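기차에서 내려 니크빌(Nikville) 역 앞에 서 있는데 배낭 끈이 어깨를 파고들어서, 카메라는 두고 올 걸 그랬나 하고 벌써 후회를 하고 있었어요. 그래도 7월에 이 동네까지 올 일이 또 언제 있겠나 싶어 꾹 참고 언덕을 올랐습니다. 델토몬(Deltomon) 작업실은 역에서 걸어갈 만한 거리라고 메일에 적혀 있었는데, 걸어갈 만하다는 말의 기준은 사람마다 참 많이 다르더라고요.

# 델토몬 작업실 견학기: 그리퍼로 옷을 집는다는 것
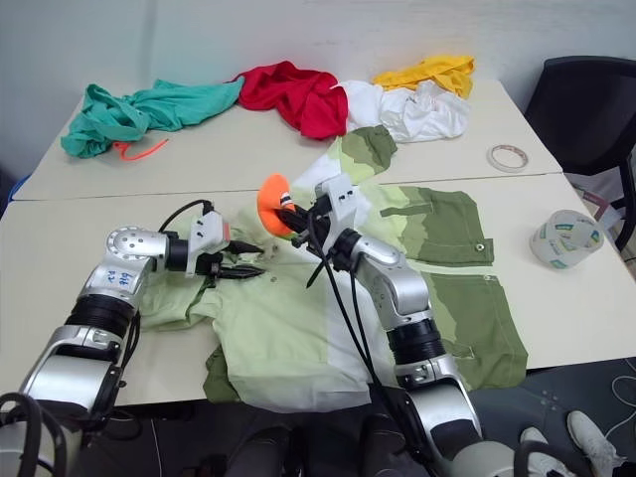 *읽는 시간 약 8분*

문을 열어 준 사람은 엘리프 나즈 쇤메즈(Elif Naz Sönmez) 씨였어요. 메일로만 이야기를 나눌 때는 문장이 짧고 딱딱해서 조금 겁을 먹고 있었는데, 만나자마자 물부터 한 잔 따라 주시고 신발은 편한 대로 하라고 하시더니 곧장 테이블 앞으로 데려가셨습니다. 인사치레가 길지 않아서 오히려 좋았어요. (저는 인사가 긴 편이라 뒤에서 혼자 조금 더 했습니다.)

견학이라고 해서 유리창 너머로 구경하고 안내문을 읽는 식일 줄 알았는데, 하얀 테이블 두 개를 맞붙여 놓고 그 앞에 로봇 팔 두 개가 뻗어 나와 있는, 정말로 일하는 자리였어요. 가운데에는 얼룩무늬 재킷이 한 벌 펼쳐져 있고, 벽 쪽으로는 청록색, 빨간색, 흰색, 노란색 천이 뭉쳐진 채 죽 놓여 있었습니다. 투명 테이프도 하나 굴러다니고요. 우리 집 거실 같다고 했더니 엘리프 씨가 웃으면서, 말끔하게 정리된 테이블에서만 잘되는 그리퍼는 살 마음이 안 든다고 하셨어요. 이 말은 돌아오는 길에도 몇 번이나 생각났습니다.

## 왜 하필 재킷인가

제가 그리퍼에 관심을 갖게 된 건 작은 세탁물 선별 장치를 취미로 만들면서부터입니다. 상자나 병은 그럭저럭 집는데 천만 나오면 번번이 미끄러지거나, 한 겹만 집고 싶은데 두 겹 세 겹이 같이 딸려 올라오거든요. 그래서 다른 사람들은 대체 어떤 손가락을 쓰는지, 어떤 제어기로 힘을 조절하는지가 늘 궁금했어요. 델토몬이 바로 그 비교를 해 보고 있다기에 무작정 메일을 보낸 것이 이번 방문의 시작이었고요.

엘리프 씨 말로는 재킷이 까다로운 까닭이 한두 가지가 아니랍니다. 주머니가 있고, 덮개가 있고, 단추가 있고, 천이 겹치는 자리마다 두께가 달라지니까요. 같은 힘으로 닫아도 소매에서는 헐겁고 앞단에서는 꽉 끼는 일이 생깁니다. 게다가 무늬까지 얼룩덜룩하면 카메라가 주름과 무늬를 헷갈리기 쉽다고 해요. 연두색과 올리브색이 만나는 선이 접힌 자리인지, 그냥 염색된 경계인지 저도 눈을 가까이 대고서야 알겠더라고요. 사람이 헷갈리는데 기계한테 뭐라고 하겠어요!

## 손가락 이야기

작업실에서 주로 이야기한 건 유르초(Jurčo)의 두 손가락 그리퍼였습니다. 엘리프 씨는 같은 몸체에 손가락만 바꿔 끼우면서 끝이 뾰족한 것과 넓적한 것을 비교해 왔다고 해요. 책상 서랍을 열어 손가락 여벌을 하나씩 꺼내 보여 주시는데, 그게 꼭 재봉 상자를 여는 것 같아서 한참을 들여다봤습니다.

뾰족한 쪽은 주름의 꼭대기를 살짝 집는 데 좋답니다. 천이 조금이라도 솟아 있으면 그 틈으로 들어가니까요. 대신 위치가 조금만 어긋나도 헛집고, 얇은 천에서는 자국이 남을까 봐 힘을 마음껏 주지 못한다고 해요. 넓적한 쪽은 그 반대여서, 한번 잡으면 든든한데 평평하게 누운 천 앞에서는 영 맥을 못 춘답니다. 제 장치에는 지금까지 넓적한 것만 달아 두었으니 왜 그렇게 애를 먹었는지 그제야 알 것 같았습니다.

그리퍼 폭 이야기도 길게 했어요. 최대로 벌렸을 때 130mm까지 가는 모델을 처음에 들였다가 더 작은 것으로 바꾸셨다는데, 넓게 벌어지는 손은 뭐든 집을 수 있을 것 같지만 옷 위에서는 옆 주름까지 건드리고 다닌답니다. 저는 무조건 많이 벌어지는 게 좋은 줄 알고 장바구니에 담아 둔 제품이 있었거든요. 그 자리에서 휴대전화를 꺼내 지웠습니다.

케이블도 빼놓을 수가 없네요. 손목에서 늘어지는 검은 케이블이 저는 내내 신경이 쓰여서, 저게 옷에 걸리지는 않느냐고 여쭤봤어요. 걸린다고 하시더라고요. 너무 바짝 묶으면 손목이 돌 때 당기고, 느슨하게 두면 소매를 쓸고 지나가서, 고리를 얼마나 크게 남길지 정하는 데만 하루를 쓴 적도 있다고 하셨습니다. 카탈로그에는 이런 이야기가 한 줄도 없는데, 저한테는 이게 제일 알고 싶던 이야기였어요.
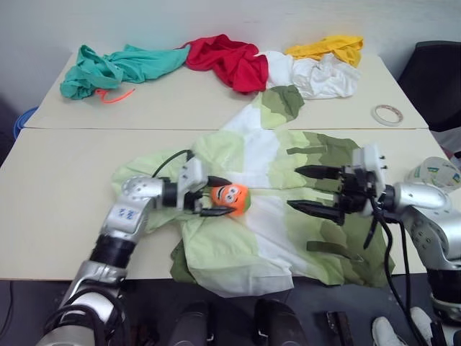 제어기 쪽으로 넘어가자 엘리프 씨의 말이 눈에 띄게 빨라졌습니다. 지금은 피르칸스(Firkance)의 제어기를 시험 중인데, 마음에 드는 점은 닫는 속도와 닫는 힘을 따로 만질 수 있다는 것이래요. 전에 쓰던 것은 빨리 닫으려면 세게 닫아야 해서, 천이 손가락 사이로 들어오기도 전에 밀려나곤 했답니다. 힘 설정을 최대치인 100에 두고 쓰는 사람이 많은데, 옷을 다룰 때는 한참 낮춰야 한다고 거듭 말씀하셨어요. 제 장치가 어디에 맞춰져 있었는지는 굳이 적지 않겠습니다.

딱딱하거나 둥근 물건을 섞어서 시험하는 것도 인상에 남았습니다. 천만 계속 집다 보면 설정이 천에만 맞춰져서, 주머니에서 뭐라도 하나 굴러 나오면 그대로 놓친다고 해요. 그래서 재킷 위에서 얼굴이 그려진 주황색 장난감 공도 쥐어 보고 그럽니다. 눈이 커다랗고 꼭대기에 초록색이 조그맣게 달린 공인데, 그리퍼에 물려 있는 모습이 어찌나 천연덕스러운지 저는 진지한 설명을 듣다가도 자꾸 그쪽을 쳐다보게 되더라고요. 둥근 물건은 손가락이 닿는 면이 좁아서, 중심을 조금만 비껴 물어도 돌아가 버린답니다. 손가락 끝의 재질을 비교할 때는 이쪽이 천보다 차이가 또렷하다고 해요.

## 기록을 남기는 방식

엘리프 씨는 집기 시도를 빠짐없이 표에 적어 둡니다. 제가 갔을 때 마지막 줄 번호가 2,431이었어요. 성공과 실패만 적는 게 아니라 어떤 손가락이었는지, 힘 설정이 얼마였는지, 천의 어느 부분이었는지, 그리고 비고란에 짧은 감상까지 적혀 있습니다. '단추에 걸림', '두 겹', '아깝다' 같은 말들이요. '아깝다'가 꽤 자주 나와서 둘이서 같이 웃었네요.

표를 보면서 배운 건 실패를 나누는 법이었습니다. 저는 여태 못 집으면 그냥 못 집었다고만 적었어요. 그런데 애초에 손가락이 안 닿은 것과, 닿았는데 미끄러진 것과, 집었다가 드는 도중에 놓친 것은 고쳐야 할 데가 전부 다르잖아요. 안 닿은 건 카메라나 좌표를 봐야 하고, 미끄러진 건 손가락 끝을 봐야 하고, 도중에 놓친 건 힘이나 드는 속도를 봐야 하고요. 듣고 나면 당연한데 혼자서는 왜 그 생각을 못 했을까요.

팔이 둘이면 편하겠다고 부러워했더니 그것도 꼭 그렇지는 않다고 하십니다. 한쪽이 잡아 주는 동안 다른 쪽이 펴 주면 일이 쉬워지기는 하는데, 가운데에서 두 손목이 가까워질 때마다 서로 길을 비켜 주게 만드는 것이 보통 일이 아니래요. 하나로 할 수 있는 데까지 해 보고 둘로 넘어가라는 조언을 받았습니다. 제 통장 사정으로도 그게 맞는 말씀이고요.

## 가실 분들께

작업실은 미리 메일을 드려야 볼 수 있습니다. 저는 오전 10시에 들어가서 점심도 잊고 있다가 나왔으니 시간을 넉넉히 잡으세요. 집고 싶은 물건이 있으면 들고 가도 되는지 꼭 물어보시고요. 저는 문제의 양말 한 켤레를 가방에 넣어 갔으면서 쑥스러워 꺼내지를 못했는데, 마지막에 용기를 내어 말씀드렸더니 왜 이제야 말하느냐고, 다음에는 그것부터 올려 보자고 하셨습니다.

언덕 아래 빵집은 오후 3시면 문을 닫으니 먼저 들렀다 올라가시는 편이 좋습니다. 뾰족한 손가락은 집에 오자마자 한 쌍 주문했고, 도착하면 양말 결과와 함께 다시 적을게요.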